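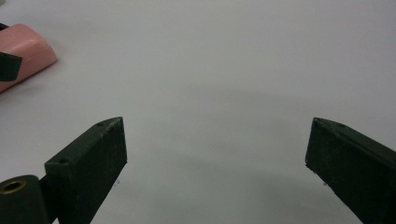

Ticket 877
Subject: Drone drops video feed on northern leg of beach patrol
Site: Lardale Surf Life Saving Club
Opened by: Chiyo Sugiyama, patrol captain
Assigned to: Minoru Takeda, Prirnley field support
Priority: High
Status: Closed

Saturday, 7.40 am, Chiyo Sugiyama
Aircraft 4 lost its video feed on the first flight of the morning. It was heading north past the rock pool when the tablet froze, then went grey. The telemetry stayed up, so we still had height, battery and position. I brought it back using return to home and it landed normally. Second flight, same thing in the same spot. Aircraft 2 flew the same leg with no trouble. We've put 4 away for now and are patrolling with the one drone.

Saturday, 8.15 am, Minoru Takeda
Thanks Chiyo. Please send the flight logs for both aircraft. Could you also tell me:
Which tablet was used with each one?
Was the pilot standing in the same place for both?
Has anything on 4 been changed or updated since your last patrol?

Saturday, 9.05 am, Chiyo Sugiyama
Logs attached. Tablet B with aircraft 4, tablet A with aircraft 2. Both were flown from the tower deck. Nothing changed on the aircraft that I know of. Tablet B did ask to update the Dinu app when it was switched on and one of the patrol members said yes.

Saturday, 9.50 am, Minoru Takeda
The logs show the feed stopping 189 metres from the tower on both flights. Control signal is strong the whole way, so I don't think it's the aerials or the aircraft. Please swap the tablets over and fly the same leg again, 30 metres up, inside the flags and away from swimmers. If the fault follows tablet B we can leave the aircraft alone.

Saturday, 11.20 am, Chiyo Sugiyama
Done. Aircraft 4 with tablet A was fine. Aircraft 2 with tablet B froze past the rock pool. So it's the tablet. Wind is up now and we won't be flying again until it drops.

Saturday, 11.45 am, Minoru Takeda
Good, that narrows it down. The update has put the video channel setting back to automatic. On automatic it tries to change channel when it picks up other traffic, and the Naltura holiday park has a wi-fi mast up that end of the beach. Tablet A is still on the old version with the channel fixed by hand.

On tablet B:
Open the Dinu app with the aircraft switched off.
Go to Settings, then Transmission.
Change Channel Mode from Auto to Manual and choose the same channel tablet A is using.
Close the app completely and restart the tablet.
Power up the aircraft and wait for the home point before take-off.

Leave tablet A on its current version until you hear from us.

Saturday, 3.30 pm, Chiyo Sugiyama
Wind dropped after lunch. Changed the setting and flew aircraft 4 with tablet B, two runs up to the northern boundary and back. Feed held both times. There was a short stutter near the mast on the second run but the picture came back by itself. Aircraft 4 is back on the roster.

Saturday, 4.10 pm, Minoru Takeda
The stutter shows in the log as a single dropout under a second. That's within limits, but please add a note here if it gets longer. I've turned off automatic updates for both tablets from our end, and reported the reset to the app people. The channel setting should go on your pre-flight checklist, after the battery check. Happy for me to close?

Saturday, 4.25 pm, Chiyo Sugiyama
Yes, close it. Checklist in the tower has been changed and I'll email the other patrol captains tonight.

Resolution: Channel mode reset by app update on tablet B. Set back to manual. No fault found with aircraft 4.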